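# Chapter 7: The Card-Handling Cell

A card-handling cell is a small robot cell that removes and fits expansion cards in desktop workstations.

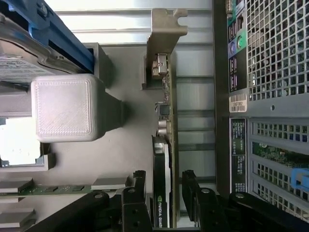 The cell treated in this chapter has one arm, one two-finger gripper and one small camera fixed near the wrist. It works on an open chassis held in a fixture. The worked values come from the Kekana cell, which was built by Skimwood for the teardown and refit of used workstations. Readers with a different arm will need their own payload and reach figures, but the order of work is the same.

Chapter 6 covered the mounting of the arm and the safety circuit. It is assumed from here on that both have been signed off and that the arm has been homed. The chapter deals with what comes next: setting up the gripper, teaching the grasp, and keeping the two in agreement over months of use.

## 7.1 What the cell has to do

Removing a graphics card by hand looks like one motion. For the cell it is four: approach, close, release of the retention hardware, and withdrawal along the line of the slot. Each has its own tolerance. The approach must clear heatsinks, drive carriers and cabling. The close must centre on the card, so that neither finger pushes it sideways before the other makes contact. The retention hardware differs between chassis models and is dealt with in Section 7.5. The withdrawal must stay square to the board, or the edge connector will bind.

A shrouded card is usually gripped across its cooler shroud. The shroud is stiff enough to carry the load and has no exposed parts on its outer face. The bare portion of the circuit board is not a grip surface. Capacitors stand proud of it and will shear under a side load well below the force needed to free a tight card.

## 7.2 Terms used in this chapter

**Tool centre point (TCP).** The point midway between the finger pads when closed, stored in the controller as an offset from the wrist flange.

**Straddle.** The position in which the open fingers stand on either side of the card with no contact.

**Seat line.** The line along which the card enters and leaves its slot.

**Datum.** A fixed feature of the fixture from which the other positions are measured. A loose object in the chassis must never be used as a datum, however still it appears to sit.

## 7.3 Setting up the gripper

The procedure below is for a new gripper, or for one returned to the arm after repair. Motor power is off for steps 1 to 4.

1. Clean the wrist flange and the back of the gripper with a dry cloth.
2. Fit the gripper and bring the mounting screws up evenly, in a cross pattern.
3. Check the linkage arms for side play. Each bolt should be snug, and the arm should still swing under its own weight.
4. Fit the finger pads. Pads are replaced in pairs.
5. Restore power and run the gripper from fully open to fully closed 35 times with nothing between the fingers.
6. Set the closing force to 35 per cent and close on the gauge block.
7. Record the closed position shown by the controller. This is the reference used in Section 7.6.

Step 5 is often shortened. New linkage bolts bed in over the first cycles, and a reference taken too early will drift within the week.

The pads on the Kekana cell are 2 mm thick. A change of pad thickness moves the inner faces of the fingers and alters the clearance at the straddle. It does not move the TCP sideways as long as both pads are the same.

## 7.4 Teaching the grasp

The grasp is taught on a scrap chassis with the power supply removed. Work is done at reduced speed, with the enabling switch held by the person at the pendant.

Drive the arm to the approach point, 300 mm above the chassis floor. Align the gripper with the seat line before descending - never during the descent. Lower the arm to the straddle and stop. The gap between pad and shroud should be equal on both sides. Correct any difference by moving the wrist. The card must not be pushed to suit the gripper.

Close until contact is reported, then open again and look at the card. If it has shifted, the straddle is off centre, and the point must be taught afresh. Three clean closes in a row are accepted as proof.

The wrist camera is a help at this stage, but it sits to one side of the fingers and shows the gap at an angle. Gaps should be judged with a feeler gauge. The camera is used for coarse alignment and for keeping a record of each taught point.

Save the approach point, the straddle and the grasp under separate names. The Lokel controller allows all three to be stored as one path, and this should be avoided. A path has to be taught again as a whole when a single point moves.

## 7.5 Retention hardware

Two kinds are met in practice: the bracket screw and the latch. A screw is removed by hand, or by a second tool, before the grasp. A latch must be held clear for the whole of the first part of the withdrawal. Vedard supplies a wedge for this purpose. It is placed by the operator and must be counted back into the tray at the end of each unit.

## 7.6 Routine care

| Interval | Task |
|---|---|
| Each shift | Wipe pads; clean camera window |
| Every 300 cards | Close on gauge block; compare with reference |
| Every 2 months | Check linkage bolts; inspect wrist cable |
| Yearly, in September | Replace pads and linkage bolts; repeat Section 7.3 |

Pads are also replaced whenever Shore A hardness is found to be above 70. Hardened pads slip, and the usual response on the floor is to raise the closing force. The service notes kept by Rimantas Sepp for the Kekana cell show two cracked shrouds from this cause, both on cards that had come out cleanly the day before.

Section 7.7 takes up the case in which the gauge block reading has moved and the pads are sound.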